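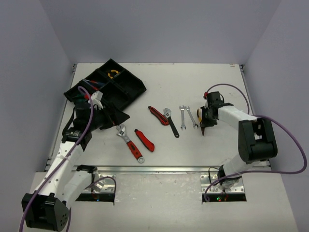

The repair shop at Lasgate opens at 9 in the morning, and by that time there is usually a person waiting with a bicycle. The owner has run it for eleven years. She prefers that I don't print her name, because the shop, she says, is known as Kata and this is enough.

She learned the work at Fodier, a factory which made children's bicycles until it closed. "I was putting on brakes the whole day," she told me. "Only brakes. When I left, I knew brakes very well and wheels not at all."

The first winter was difficult. She had 209 customers in the whole season and many of them wanted only air in the tires, for which she takes no money. Now she repairs up to 50 bicycles in a good week of June, and she has two helpers from the technical school.

I asked what people do wrong at home. She thought for a while. "They put too much oil on the chain. The oil takes the dust, and then the chain is eating itself. One drop on each link, then you wipe it." 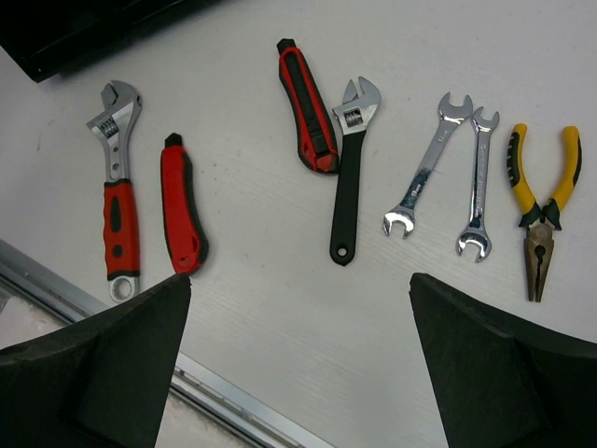
How often should a normal rider bring the bicycle for a check?

"Once a year, in early spring, if you ride to work and back. If you ride also in the snow, come two times."

She does not want a bigger place. The bakery Zieliński, next door, offered her its back room last year and she refused it. "More room, more old bicycles that I can't throw out," she said, and went to answer the telephone.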